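Compass swings after mounting thermal payload, small single-rotor UAV
Posted in Payload Integration, February 10, 2024

rotorhead_lirk
We fly a small single-rotor helicopter for coastal survey out of Lirkmont. The old camera was a plain daylight unit on the nose rail. In April we go to a stabilized thermal turret from Trendetti on the same rail, and ground testing has started.

With the turret powered off, heading agrees with the reference compass within one degree. With the turret powered and the gimbal parked, heading moves six degrees. When the gimbal slews in azimuth it wanders further and takes a few seconds to settle. Magnetometer is on the tail boom, 300 mm behind the mast. Payload power comes off the main bus at 12 V through a two-wire run down the left side of the boom and back to the nose, a leftover from the daylight camera.

Recalibrating with the turret on fixes the parked case and leaves the slewing case as it was. Is this a shielding problem or a wiring problem?

Wondo
Wiring, most likely. A static offset you can calibrate out is one thing, but an error that follows the slew motor is following current. Your supply and return are probably separated over part of that run, and the loop they form sits close to the magnetometer.

Twist the pair over its full length. Do not use the airframe as the return. Then reroute so that no payload current goes aft of the mast – there is no reason for it to be on the boom at all. Repeat the test with a clamp meter on the supply line and log heading against current. If the error scales with amps, you have your answer, and you can check each change against the same plot.

Shielding foil will do nothing useful here. It works against high-frequency noise, and a slowly changing DC field goes straight through it.

skidplate
had same thing on a quad, moved the compass up on a mast and it went away. try that

De Smet
Moving the sensor helps, but on a helicopter the boom is already the better location, so I would do the wiring first. Two additions to what Wondo wrote.

Check the gimbal motors themselves. Some have strong permanent magnets, and the field turns with the head even with the power off. Rotate the turret by hand, unpowered, and watch the heading. No change means the magnets are too far away to matter.

Also check the connector at the nose rail. If one return pin has high resistance, current will find another way home, often through the braid of the data cable. I have measured 400 mA in a braid that should have carried none.

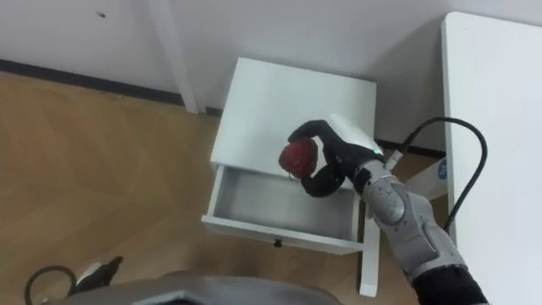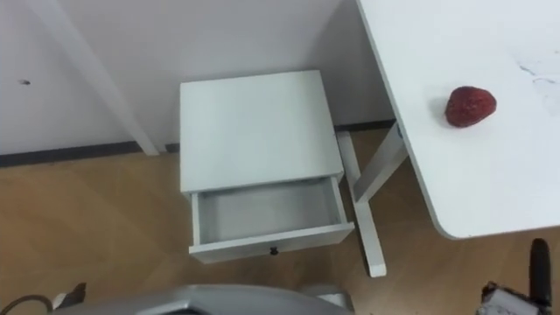
rotorhead_lirk
Hand rotation with power off gives no change, so the magnets are ruled out. The clamp meter shows heading error tracking supply current closely. I will pull the boom run out, put in a twisted pair along the right side of the nose, and measure the braid before and after. Does the return need to go all the way to the battery negative, or is the distribution board close enough?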